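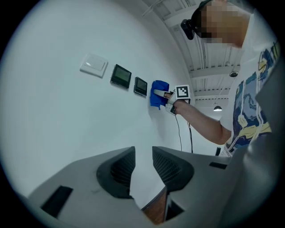
Wiping a white wall with a blue cloth.

Washing Interior Walls Before Repainting

Last revised 11/08/2026

Grease and dust keep new paint from bonding. Wash any wall that will be recoated, including walls that look clean.

Supplies: two buckets, a sponge, lint-free cloths, mild dish soap, 120-grit sanding sponge, painter's tape.

1. Move furniture away from the wall and remove outlet covers. Switch off power to the outlets at the panel.

2. Dust from the ceiling line down with a dry cloth.

3. Mix 2 teaspoons of soap per gallon of warm water. Fill the second bucket with plain water for rinsing.

4. Wash from the bottom up in sections. Dirty water running down a dry wall leaves streaks that are hard to remove.

5. Rinse each section before the soap dries, then wipe with a clean cloth.

6. Scuff glossy areas lightly and wipe off the dust.

7. Wait 8 hours before priming - longer in a damp room.

Kitchens may need a second wash near the stove. Flat paint marks easily, so test a spot behind a door first. For homes built before 1978, test for lead before sanding.

Next: Filling Nail Holes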